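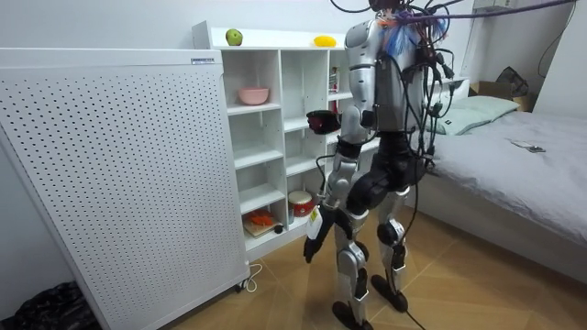 Search the archive
Search this list | All lists | Go

[bondcombe-robotics] Re: open day at Galamus – worth the trip?
Posted 2025-06-11 by Refugio Esquivel

Back late last night so this is quick, sorry.

> Did anyone get to the Galamus thing in the end? Thinking of taking
> my evening group to the October one. Is it real demos or just
> slides and a man with a clicker? And can you get near the robot?

Real demos, yes. One short talk first (skip it, get a coffee), then groups through to the bedroom set. Bed, pillows, white cubby shelves, the lot. The humanoid works in there on its tether, cables all down its back. Bigger in a small room than you'd think.

The job when I was in was fruit. Apples, a yellow thing I took for a mango, my neighbour said lemon. Pick up, hold, put down where it's told. Slow going. They said 62 clean grasps out of 74 the day before, no idea how they score a clean one, I asked and got a long anwser about finger pressure. 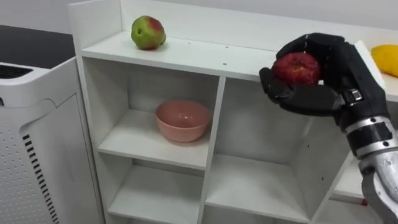 The hands are the bit to see. Black, jointed all the way along, and the fingers close over the top of the apple as well as round the side. Your group will want to know about bruising – so did ours. They get through a lot of apples, was the reply.

How near – behind a line of tape, but close enough to see the wiring at the neck. Questions fine, touching not.

Practical stuff. Parking is at the Pacheco building, not on site, long walk if it's raining. Lustora had a stand in the foyer with grippers you CAN handle, so do that while you wait. Places for October are capped at 500 and they had 1,000 ask this time, so get your names in early. Groups need one contact for the lot of you.

Would I go again, yes. Bring a sandwich, the cafe shut at two and there is nothing elese nearby.

Refugio

Recent in this list
Re: Lustora gripper – spare finger pads?
Lift share to Galamus in October
Bondcombe meeting room, change of key code
Re: Re: cable tethers, how long is too long
Pacheco car park form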